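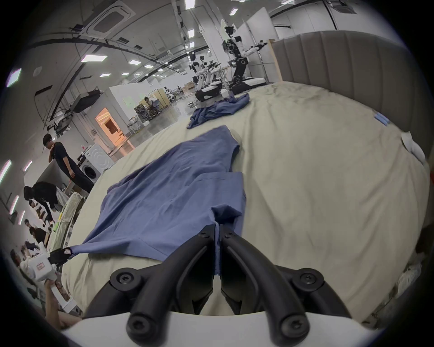
Brelcombe clothing drive passes its goal with a week to spare

9 June 2020

The spring clothing drive in Brelcombe set out to gather 200 bags of good used clothes, and by the time the doors closed last night the folks at the Castaño Street hall had taken in 4,000 separate pieces, from baby socks to heavy winter coats that won't be needed until December but are very welcome all the same.

Azucena Becerra, who started the drive from her own garage 7 years ago, said she had worried that people would stay away this time, what with everything going on this spring. Instead, a lot of them were stuck at home and finally got around to their closets – and once a closet is open, she said, it's hard to stop.

"I had one family come by three times in one afternoon," she said. "They kept getting home and finding more."

So far 2,976 pieces have been sorted, folded and sent on to families in Brelcombe and over in Zudora, where Wilmer Cuervo and Flor Puma are running the pickup table. The rest should go out over the next several days, with men's work pants and children's shoes going first, as those are what people ask for most.

If you still have a bag by the door, don't worry, there's time. The hall will keep taking clothes through the end of the week, mornings only, and Abelardo Alvarado will gladly come by with his van for anyone who can't get out. Please wash everything before you bring it, check the pockets (a set of house keys is still waiting at the front desk), and tie the bags loosely so they can be opened without tearing.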